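Search this site Go

Wooden bowl

A wooden bowl is an open dish carved or turned from a single block, and people have eaten from such dishes for a very long time.
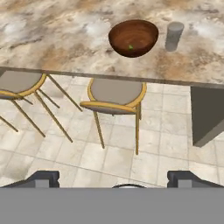 Turners in the hill town of Akside still favor broad, low forms - the kind that hold fruit or bread nicely. On a reddish-brown bowl, wide and shallow, the curved grain bands circle the inside.

Ulside makers sell nearly 400 bowls each December. 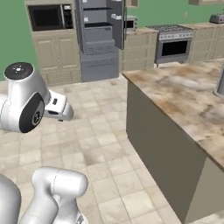
Tiled kitchen floor, beige.

Blanks are rough-cut and then left to dry, often for 2 years.

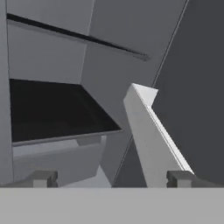

After drying, they are turned again and rubbed with oil.

Hand washing is best.
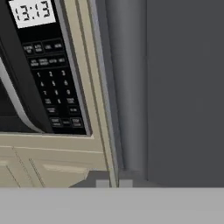

A little fresh oil now and then keeps the wood happy.

Filed under: Tableware, Woodcraft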